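Tendlow Help Desk
Ticket 4810: Plastic cups stick together, smell of dishwasher, one will not sit straight
Status: Closed (customer gave up arguing)
Product: Petico stacking cups, mixed colors
Opened by: Fiachra Scanlon
Opened: 6 Jul 2019

Customer's first message

I bought a box of 48 Petico cups for the break room at Bravmont, where I am in charge of drinks, napkins and morale. They are nice enough cups. The trouble is that once they've been through the dishwasher and put away, they become one long cup. I pulled at the stack for a good ten minutes on the first morning and got four loose. A colleague suggested a butter knife. We are now down one cup and the butter knife has been spoken to.

Also, the blue ones lean. Also, they taste of lemon, and I don't mean in a summery way.

Reply from support

Sorry to hear about the butter knife. Could you tell us which rack the cups go on, what temperature the machine runs at, and whether they are stacked straight out of it? Please also stand a few on a flat surface with some space behind them and see if the lean is in the cup or in the shelf.

Customer

Bottom rack. The dial says 54 and has said 54 since before I was hired. Yes, they get stacked straight out of the machine, because there is one shelf and it is the width of a paperback.

I put three on a white table near the wall. Green stands up like a soldier. Pink is fine. Blue has a slight tilt toward pink, as if it has something to tell it. 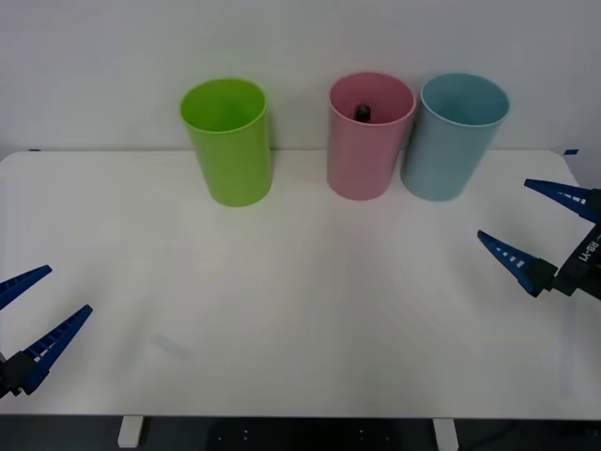 Can the cups be pulled apart without cracking the rim?
Stand the lower cup in warm water and fill the upper one with cold, wait a few minutes, then twist gently while you lift.

Customer

The water trick worked on most of the stack. The last 10 needed a second go and some language. Everything is now apart and drying on tea towels across every surface we own, so the break room looks like a very dull carnival game.

What about the lean? I turned the blue one around and it leaned the other way, so I'm ruling out the table.

Reply from support

Then it's the base. Cups on the bottom rack sit closer to the heating element in a lot of machines, and a base can warp a little if it gets too warm. Please move all of them to the top rack and turn off heated drying if your machine has it. That won't straighten the blue one. If it wobbles when full, we'll replace it. If it only looks a bit casual, it's safe to use.

For the lemon: wash one cup by hand in warm water with a spoonful of baking soda, rinse it twice and smell it the next day. If the smell has gone, you are using too much detergent.

Customer

How much is too much?

Reply from support

How much are you using?

Customer

We have a scoop. It came with the coffee.

Reply from support

Please use the measure on the detergent box.

Customer

Four days of top rack and the sensible amount of detergent. The hand-washed cup smells of nothing. The machine-washed ones smell of about half a lemon, and falling. No new leaners. The blue one doesn't wobble when full, so I have kept it and given it to a man in accounts who leans himself.

One last thing. The shelf is still the width of a paperback. If I can't stack them, where do they go?

Reply from support

You can stack them once they are fully dry, four high at most. A folded strip of paper towel between cups stops them from gripping. Some customers hang a small wire basket under the shelf and keep them loose in that.

Customer

Ó Riain at the front desk has a basket but there are umbrellas in it. Negotiations are open. Paper towel for now. You can close this.

Closing note (support)

Sticking: cups stacked warm and damp. Lean: likely bottom rack heat, one cup, customer declined replacement. Smell: detergent dose, improving. One cup lost to butter knife, not covered.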